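Handout 2 - choosing a kit: the Grurneo two-arm bench
29 Mar 2023

Morning all. Last time we talked about what a robot arm is good for, and I promised that this time we'd do it the way a buyer does, with a product in front of us and a price list next to it. So this handout is about the Grurneo, the two-arm table kit sold by Plistum, and about the flower task we're using to try it out. Please read it before the practical and bring your own notes. Ruwan Gamage is sharing the bench sessions with me, and he will ask you questions!

## What you get for the money

The basic kit is 3,173 pounds before delivery. For that you get the pair of arms, the grippers, the wrist cameras and one year of Fakir, which is the software that records what the arms do and plays it back to you. The table isn't in the price (I missed that the first time I read the quote, so don't feel bad if you did too). Flurura, the flower set, is an optional extra at 71 pounds, and it's a bag of artificial stems that you're meant to put into vases.

I was a bit sniffy about Flurura when it came. Flowers? But I've come round to it completely. A stem is thin, it rolls, it has leaves sticking out at odd angles, and the place it has to go into is a narrow opening at the top of something you really don't want to knock over. If a gripper can cope with that, I'll happily trust it with a box of pegs.

## The wrist view, and why I moan about it

One of the selling points in the brochure is a camera on each wrist, "so the arm sees what the hand sees". Fine, but go and look at what it sees. Part of the time you get a lovely clear gripper and everything past it has gone to mush.

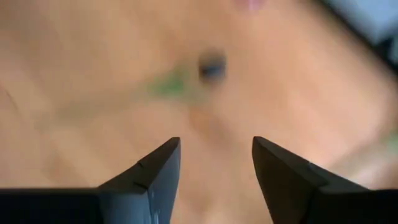 *Wrist view: gripper fingers fairly sharp, the table and the things on it well out of focus.*

Have a go at naming what's on the table from that one picture. I can do green, and something small and dark, and a bit of pink at the top, and then I'm guessing. Now imagine you're a bit of software that has to choose where to close the fingers. For the practical, write down which decisions you'd be willing to make from a view like this and which you'd want a second camera for. Shanthi Seneviratne's group last November argued for ignoring the wrist camera altogether until the arm is nearly there, and I still think that's a decent starting point, though Haiyan Duan disagreed with them at some length and her reasons are worth hearing.

Things to check on any kit with a wrist camera:

- Is the focus fixed, and if so, at what distance?
- Can you change the exposure, or does it do what it likes?
- What does the gripper itself hide?

The second one catches people out. Windows are the trouble. As soon as the wrist tips up, half the view is daylight, and things standing in front of the glass go dark.
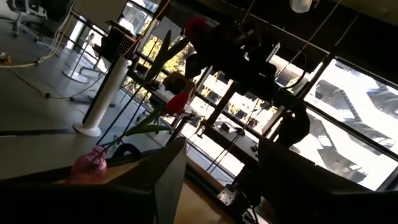
*Notes by Yến Hà, bench sessions and marking*

I'm taking over for a few paragraphs, as the backlight question is mine. Look at the two tulips. The lower one still reads as red, and the upper one is well on its way to being a silhouette. Same sort of flower, same window, and the colour you'd measure is quite different. If your plan is "find the red thing", you'll want to test it on both.

Also notice how far over the view has tilted. People tend to write rules such as "the vase is upright, so look for a vertical edge", and then the wrist turns and the rule is useless. Fakir does let you straighten the view using the arm's own joint readings, and it's a tick box on the camera page. It's off when you first install it. I would turn it on, do one recording with and one without, and compare them side by side before you form an opinion.

Marks are given for saying what you saw. If the straightened view made no difference to you, write that.

The other camera sits higher up, and it's the one I'd spend money on if I had to choose. You get both arms, the vases, the loose stems and the edges of the working area in one go, and you can plan from it. It also shows the cables, and I'd like you to look at those properly. Each arm has a fair bit of black cable hanging off it, and where that cable goes when the arm stretches out is a question the brochure skips.

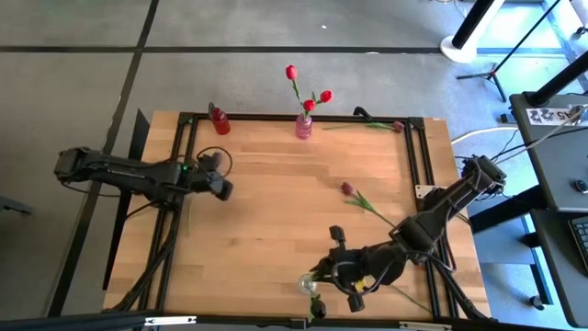
## Scoring the kit

Back to me. We're using the same score sheet as for the single arm, with a maximum of 300 points. Please don't invent your own categories, as Gayan Gamage has to add them all up afterwards.

1. **Reach.** Can each arm get to the whole of its side? Can they both get to the middle without a squabble?
2. **Grip on thin things.** Try a stem near the bud, then halfway down, then near the bottom. Make a note of which one you'd choose and whether the leaves got in the way.
3. **Seeing.** Use all the cameras, and be fair to each of them.
4. **Recovery.** Lay a stem somewhere awkward and see how long it takes you to get going again.
5. **Setting up.** Everything from switching on to the first useful movement, including any swearing at the login page.

My own feeling so far, for what it's worth, is that Grurneo does well on reach and setting up and is only middling on seeing. The grippers I haven't made my mind up about. They're chunky, and I keep wanting something slimmer for flowers - but then a slimmer finger would be worse at nearly everything else we do here.

## See-through things

One last job, and it's the one I enjoy most. Clear glass is a pain for cameras. You look at the vase and you get the room behind it, bent into stripes, plus all the lights.

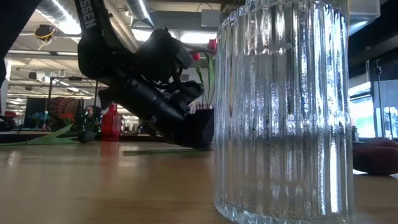
*Side view: gripper low over the table, ribbed glass vase on the right, two tulips behind.*

From the side, I can find the base of the vase quite easily because of the thick glass and the pale reflection on the table. The walls are much harder. So my question to you is how you'd work out where the glass begins if you only had this picture, and then how you'd do it with the high view as well. A sketch is fine. Two or three lines of writing under it is plenty.

Plistum say in their sales notes that Fakir "handles clear objects". Put that to the test and give me your answer with the recording attached, please, as I'd like to send them something more useful than a grumble.

**To hand in:** score sheet, your wrist camera list, the glass sketch, and one paragraph on whether you'd buy the kit with your own department's money. If you'd buy it without Flurura, tell me what you'd use for the thin-object test.

**Reading:** the Fakir set-up guide, the camera chapter only. Skip the part on user accounts, it's out of date and Ruwan has the new login steps.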